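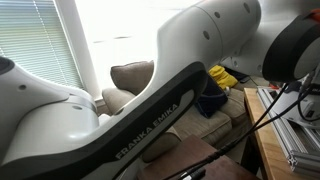
# Open rate dropped after moving our newsletter to a new sending domain

**Posted by getut_mail** in Email and newsletters

I look after the monthly newsletter for Getutholm, a garden centre with a café attached. The list has 2259 people on it, nearly all of them signed up at the till or through the form on our site. We've used Jisus to send it for years and never had much trouble.

In May we changed our web address and I moved the newsletter over to match. Same template, same list, same time of day (7 am). The first issue from the new address had an open rate of 14 per cent. The old one was usually over twice that. The second issue was no better.

Things I have checked so far:

- the "from" name is the same as before
- the address is verified inside Jisus, with a green tick
- bounces are normal
- I sent a test to my own three accounts and it landed in junk in one of them, the inbox in the other two

My manager thinks people have gone off the newsletter and wants to cut it to four issues a year. I don't think they'd all go off it in the same month. Is there something I should have done when changing the domain, and is it too late to do it now?

---

**kratochvil_print**

We had the same thing at Kratochvíl when we changed our name. A new domain has no sending history, so the mailbox providers don't know what to make of it, and sending to the whole list on day one looks odd to them. Part of your mail is going to junk and the people it belongs to never see it.

The green tick may only mean that you proved you own the address. Look for a separate page in the settings to do with domain authentication. There should be entries for SPF and DKIM that you copy into the DNS records for the new domain. Whoever runs your website can do it in ten minutes if you send them the exact text. You also want a DMARC record, and a basic one set to "none" is fine to begin with. Send yourself a test afterwards and look at the full headers of the message. You want to see "pass" next to all three.

Then build up slowly. What we did:

1. Made a segment of people who had opened or clicked in the last three months. Ours came to 600.
2. Sent the next issue to those only.
3. A week later, sent the same issue to the next most active group.
4. Carried on like that until we were back to everyone except the ones who had not opened anything in 12 months. Those got one short email asking if they still wanted to hear from us, and if they didn't click they came off the list.

It took us a bit under two months to get back to normal. You haven't left it too late, but I wouldn't send another full issue before the records are in place.

One more thing — put a line in the first email asking people to add the new address to their contacts. Not many will, but it costs you nothing. And if the old domain is still yours, keep paying for it, as there will be links to it in every newsletter you've ever sent.

---

**plotnine**

Probably your subject lines. Try putting an emoji in and keep it under 40 letters. We moved to Ivent last year and ours went up straight away, I'd look at that if I were you. Jisus is a bit dated now.

---

**saltmarsh_web**

I agree with most of the first reply. I wouldn't change platform in the middle of this, because you'd have another set of records to add and you wouldn't know which change had done what.

I'd also be careful with the open rate itself. Some mail apps load the pictures in a message whether or not the person looks at it, and that counts as an open. Others block them, so real readers don't get counted. Compare your clicks for the last two issues with the same months last year. If clicks have fallen by the same sort of amount as opens, the mail isn't reaching people. If clicks have held up, the drop is smaller than it looks, and you can show your manager that.

Break the figures down by mailbox provider as well if your reports allow it. When one provider has collapsed and the rest are steady, it's nearly always a junk folder problem at that one. Most of the big ones have a free page for senders where you can see how your domain is rated.

---

**getut_mail**

Thanks. There was a domain authentication page and it was blank apart from the old address. I've sent the DKIM and SPF text to our web people and asked for the DMARC one too. Clicks are down by more than half, so it does look like junk. Will hold the next issue until the records are in and start with the recent openers.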